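Lot 766

The barrel had been cleaned on the evening before the test and fouled again with ten rounds of club ammunition, fired into the backstop without a target. Aishwarya Nadar wrote this down first. Then she wrote the time, 7:40 a.m., the temperature in the tunnel, and the torque setting on the action screws. She had learned to keep the log from Obi, who kept his in pencil and never recorded a score in it.

The tunnel at Moludport was fifty meters long and had been built for drainage. It had a concrete floor, a steel bench at one end and a paper target carrier at the other. The club rented it by the half day in February, when the outdoor line was too cold to give useful numbers. The lights were wired so that those over the bench stayed on whenever the target lights were on, and the bench lights buzzed.

On the bench was the Nullo. It was a machine rest, two steel rails on a cast base, with a sliding carriage that held the barreled action by a clamp at the receiver. The stock was not used. The shooter pressed a lever, the rifle fired, the carriage moved back, and the shooter pushed it forward by hand until it met the stop. The procedure was to push with the flat of the palm and to wait for three seconds before loading. Most people at the club waited one second. Their groups were larger and they blamed the clamp.

She had four lots to test. Three were current production, sent by the dealer as single boxes with a form to be returned. The fourth was lot 766, which had been out of production for nine years. It had belonged to Obi. His sister had brought it to the clubhouse in a shoe box with his gloves, a front sight tube and a set of aperture rings, and she had asked for the person who did the testing. There were three full boxes of fifty and three loose cartridges in a plastic film can, for a total of 153.

"He said you would know what it was," the sister said.

"Yes," Aishwarya said. "I was there when he bought it."

He had bought a full case. He had tested it on this bench, on this rest, in a rifle with the same make of barrel as hers, and he had shot it for six seasons. By the seventh he was shooting less, and by the eighth he came only to score for other people. She had assumed the case was used up.

The test plan was four groups of ten from each lot. She shot the three new lots first, so that the bore would be in a steady state and so that the old lot would gain nothing from a cleaner barrel. After each change of lot she fired five rounds that did not count, to lay down the new lubricant. For lot 766 she fired none. It would have cost her five rounds, and she had decided on forty for the groups and ten for a zero check in the stock, and no more. She wrote in the log: no conditioning shots, lot 766, first group suspect.

The first new lot made groups with two or three shots out at the top. This was the usual sign of uneven velocity. The chronograph agreed. The second lot was better in height and worse in width. The third was good. She measured each group twice with the calipers, edge to edge across the widest pair, and subtracted one bullet diameter. Where the two measurements differed she made a third and used the middle one.

The wax on the 766 cartridges had dulled. She looked at the rims through a loupe and found no corrosion. A few bullets had a light gray bloom at the shoulder. She set those aside, thought about it, and put them back in the order in which they had come out of the box. A test of selected rounds would be a test of her selection.

She loaded the first, closed the bolt, waited, and pressed the lever.

The first group was ordinary. The second was smaller. The third was a single hole with a slight lean to the left. She did not walk down to look at it before shooting the fourth. When she brought the carrier back she had two holes of the same size side by side on the card, and she measured them, and measured them again, and found that the two measurements did not differ.

She wrote the numbers down. She put the new lots back in the dealer's envelope and filled in the form. In the space for comments she wrote that the third lot was acceptable and that she would take a case. Then she took the action out of the clamp, wiped the lug, set it in the stock and brought the screws up to torque in alternating quarter turns. She shot the ten-round zero check from prone. It took her two clicks left to center it. One hundred and three remained.

The match was at Senimthorpe, at the end of the month. It was a sixty-shot prone match, one relay in the morning and one in the afternoon, and the club had entered her every year. The new case had arrived by then. She had shot a box of it in practice and it had done what the test card said it would do. She packed both.

"You could keep it," said the man who shared the drive with her. He shot a heavier rifle and did not test. "As a memento."

"It goes off," she said.

"Does it?"

"The priming does, in time. The lubricant dries. It will not be better next year."

He asked whether it was better than the new stuff now. She told him the difference in average group size, in millimeters, and then explained that on this target it came to less than one point in sixty shots. He said that in that case it made no difference. She said that this was correct on average. They passed a grain elevator and a closed motel and he turned on the radio.

She had lost the same match the year before by 2 points. Both were in the last string, in a wind that dropped while she was still holding for it. Ammunition had no part in it. She had written this in the log at the time, on the page facing the weather.

Senimthorpe had a gravel lot, a low clubhouse and a firing line with a tin roof. Her point was well to the right, where the line ran out past the end of the berm and the wind came through a gap in the trees. The flags there did not match the flags on the left. She put her mat down, set the scope so that she could see the target and the third flag without moving her head, and placed the ammunition block on the ground under her right hand. She had filled the block in the clubhouse from the old boxes. The new ones were in the bag behind her, closed.
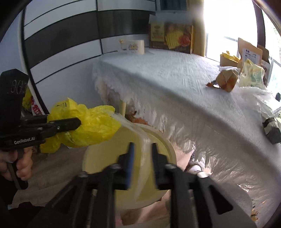 Plastic over the yellow bin.

The sighting period was fifteen minutes. Sighters were unlimited. She had allowed herself ten, and at ten she was not satisfied. The group was round but it was sitting low, and she could not tell whether the light had changed or the lot needed a warmer barrel. She came down out of position, closed her eyes and counted thirty breaths. She fired five more. The last three were centered. The sun had gone behind the clubhouse roof and the shadow now covered the firing line but not the targets, and this explained the elevation. She fired two more to be sure of it. Seventeen sighters, then. She turned the page on the clipboard and began.

Nothing unusual took place in the first forty shots. She shot when the third flag was at half and did not shoot when it was anywhere else. Twice she waited long enough that the scorer behind her shifted in her chair. On the forty-third shot the bolt closed with less resistance than usual and the report sounded normal and the shot was an inside ten. On the forty-eighth she saw the flag lift as she was completing the trigger press and did not stop. It was a nine at three o'clock. She looked at it through the scope for as long as it takes to read a number. Then she took her cheek off the stock, wiped the eyecup, which did not need wiping, and loaded again.

The wind dropped during the last string. It did so at almost the same time of day as the year before. She had moved her notes for this to the top of the clipboard. She came back two clicks to the zero from the tunnel and shot six rounds in under four minutes, which was faster than she liked, and the flags came up again after the last of them.

She finished with several minutes left. She opened the bolt, put the flag in the chamber and stayed where she was with her chin on her sleeve until the range officer called the line clear.

The scores were posted on the clubhouse wall at 12:30. A man from the home club had shot clean. She was second, by one point. The man who shared her drive read the sheet over her shoulder and said the nine was bad luck.

"It was the wind," she said. "I saw it and shot."

In the parking lot she sat on the tailgate with the log on her knee. She entered the conditions, the sight settings, the number of sighters and the clock time of the drop in the wind. She wrote: shot 48, flag lift seen, not acted on. She wrote: lot 766, no misfires, no unexplained shots. Under this she worked the subtraction, because Obi had always shown his, and got 26.

She counted the cartridges to check. There were twenty-three in the open box and three in the film can. She pressed the lid down on the can until it clicked, and put it with the box in the side pocket of the bag, and got out the rod guide to clean the barrel before the drive home.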